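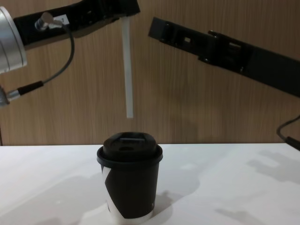 I gave up my travel mug in October and I have not missed it once. It leaked in my bag, it made everything taste like the last thing that was in it, and I could never get the smell out of the gasket no matter how many times I soaked it. So I'm back to plain old to-go cups, the kind with the black plastic lid, and I bought a whole case of them from Trulside. 504 cups! They live in the hall closet where the vacuum used to be.

My sister thinks this is ridiculous and she's probably right, but I have opinions about cups now and I'm going to share them.

First, the lid matters way more than the cup. I tried three kinds before I bought the case. The flat ones pop up on one side the minute you squeeze, and I squeeze (I'm a nervous driver). The domed ones sit down all the way around if you press with your thumbs and go in a circle. I do it twice now, ever since the incident on the stairs at Zisville, which Shirin Shahbazi was very nice about considering it was her coat.

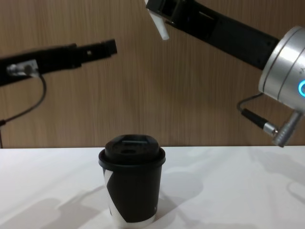 Second, don't fill it to the top. I leave a finger's width, more if there's milk. And let it sit on the table a minute before you put the lid on, or you'll get that steam that spits at you through the hole.

Third, and I know this is where I lose people — I drink my coffee through a straw. Even hot coffee, once it's cooled down some. My dentist Dr. Hashmi was the one who got me started, after he finished with my front teeth, and now I can't go back. It has to be a long one, too. The short ones slide down under the lid and then you're fishing around with a fork like a raccoon.

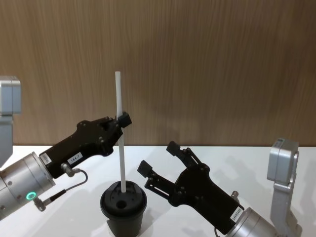

Long white straw, black domed lid. My usual!

Getting the straw in is the only tricky bit. If you jab at it you'll just bend the end. Hold it pretty close to straight up, find the opening and ease it in, and keep your other hand on the cup so it doesn't scoot away from you. Planel sells the long straws in a box of 151, a number I would love to have explained to me.

Next I want to try the iced coffee Aslı Erdem makes with the cardamom. She promised me the recipe and then went on vacation.

3 comments

Sohail Siddiqui
Hot coffee through a straw?? I read that part out loud to my wife and she had to sit down. Agree on the flat lids though.

Aslı Erdem
I'm back! Recipe is in your email. Go easy on the cardamom the first time, it gets stronger overnight.

Wajid Pirzada
Does the Trulside case come in the smaller size? We only have the one closet.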